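The Ferry to Plaltby

The last ferry to Plaltby left at 7, and my sister and I missed it by the length of the pier. We stood there with our bags and watched it go. She said we should have skipped the second coffee. I said it was her coffee.

Our aunt's house was on the far side. She had died in June, and the house had to be empty before the new owners came. My sister had made a Trello board for it, with a column for every room. I had not opened it.

A man mending a net told us there was an inn up the hill, the Drekik. It had 11 rooms and we got the smallest one. We lay in the dark and talked about the aunt, who had taught us both to swim and had never once said she was proud of us.

"She kept your letters," my sister said. "All 26. They're in the kitchen, in the bread box."

"How do you know?"

"It's on the board."

We took the first boat in the morning. The house smelled of soap. I went to the kitchen and did not open the bread box – I started on the cupboards.

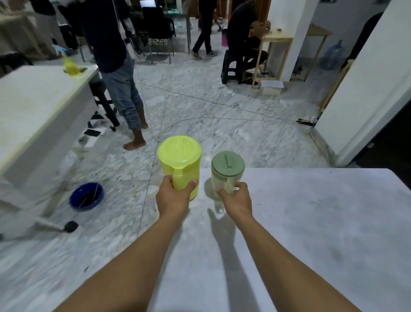 One pitcher in each hand, both with their lids on.

"Keep or give away?" I called.

My sister came to the door and looked for a long time.

"Keep," she said. "One each."

I took the yellow-green one. Then I sat down on the floor and asked her to bring me the letters.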